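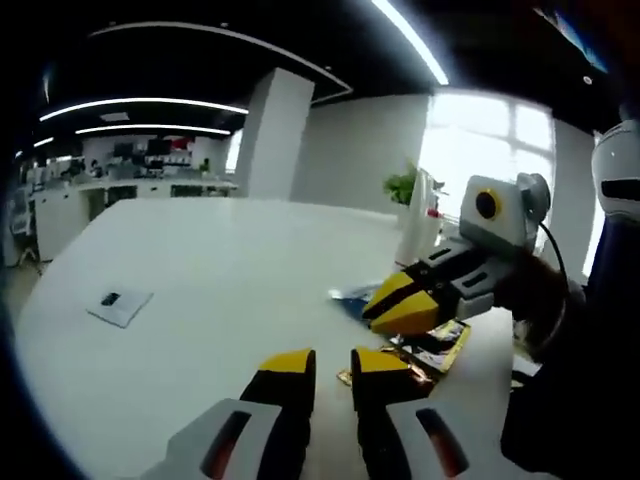 Gripper comparison, progress report no. 3
To: Rirholm program office
From: Leandro Echeverría, Gaete
Date: 12/27/21

Status in one line: the hand-held work is on schedule, the arm work is not, and the budget is somewhere between the two.

What we said we would do

Under the current grant we are comparing two finger designs on our hand-held grippers, the Istik and the Undden, before either one goes on an arm. The test is small packaged goods on a flat table. Last time I promised 1,000 usable demonstrations per design by the end of the year. I would like to thank my past self for his optimism.

What we did

The Istik fingers reached 1,000 in the second week of this month. The Undden fingers are 116 short. Most of that gap comes from four days lost to a firmware update that was described to us as minor. The remaining sessions are booked for the first week back and I don't expect trouble, though I didn't expect trouble from the firmware either.

Boxes and cards are no longer interesting. Both designs pick them up, both put them down, and our operators have started to hum while doing it. Wrappers are where the money is going. A crinkled wrapper changes shape between one attempt and the next, and a shiny one throws daylight back at the camera in a way that upsets the tracking. In the last full set of wrapper trials the Undden fingers dropped 14 items and the Istik fingers dropped 38. The Istik tip is stiffer and tends to push a flat wrapper along the table until it runs out of table.

I would not call the matter settled. The Istik is quicker to swap, and our operators prefer how it closes. They were asked separately and used the same rude word about the Undden trigger.

Cameras

Losing track of the gripper near the windows remains our most common reason for throwing a recording away. We tried lowering the exposure, which fixed the glare and made everything else look like evening. Fixed exposure with a second calibration at midday works better and is now the standard procedure. Cable strain is the other nuisance - two connectors replaced so far, both under warranty, both after some correspondence.

Arm work

Still waiting on the mounting plate. The first one arrived with the hole pattern for a different wrist. The supplier has been gracious about it and slow. Replay of the recorded demonstrations on the arm moves to March, and I have changed the plan to say so.

Money

Spending on parts is under plan, entirely thanks to the mounting plate we have not been able to use. Operator hours are over. I ask permission to move the unspent parts money to hours - no new funds requested. The line for test items (snacks) is also slightly over, and I have spoken to the team.

Next period

Finish the Undden set. Repeat the wrapper trials with a softer Istik tip, which is on order. Fit the plate, if it fits. Send you the combined dataset with the discarded recordings kept in a separate folder, as you asked in your last comments.

One decision needed from you: the transfer to operator hours, preferably before the first sessions in January.

L. Echeverría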